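Peltomwood Robotics Club
Build notes: Taking apart an old desktop with the arm

These notes cover the teardown task for this term. Work through them in order with your group. Plan on one full session, and leave the last part for logging and packing up.

Before you start

Unplug the computer from the wall and hold the power button in for five seconds. Take the side cover off by hand and put the screws in a labelled cup. The power supply stays closed - don't open its case for any reason.

Load the Clatwood profile on the laptop. It sets the arm to slow travel and a low grip force. Check that the emergency stop works before anyone reaches past the tape.

Step 1. Line up on the drive caddy

Drive the arm in by hand control, with the fingers partly open. Our Dell has a bright blue plastic caddy holding the hard drive, so use the blue as your target. Come in from the open side and keep the left finger clear of the thin wires beside the motherboard. Stop when the fingertips are next to the lower end of the caddy and save that position as 1594 in the Ondico sheet.

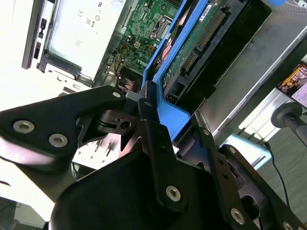 Step 2. Free the drive

Pull the drive's cables by hand with the arm parked. Go back to your saved position, close the fingers on the plastic only, and lift in small moves. If the caddy binds, open the fingers and line up again. Three tries is the limit, then swap drivers.

Step 3. Set up the fixture board

The second exercise uses the narrow blue tool and the grey board with the raised brackets, which goes on the ribbed metal panel. Jog the tool over the lower right part of the board with its tip pointing at the square bracket near the upper right corner. Look from the side as well as through the wrist camera. Group 7 uses the Blomqvist settings here, everyone else keeps the defaults.
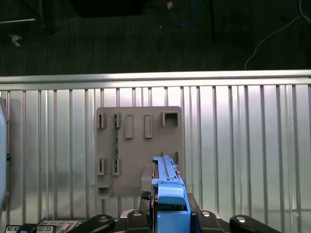
The blue tool over the fixture board, wrist camera view.

Step 4. Log your run

Write down the saved position, the number of tries and any change to grip force. Park the arm before you switch it off, and return the cup of screws to the shelf with the computer.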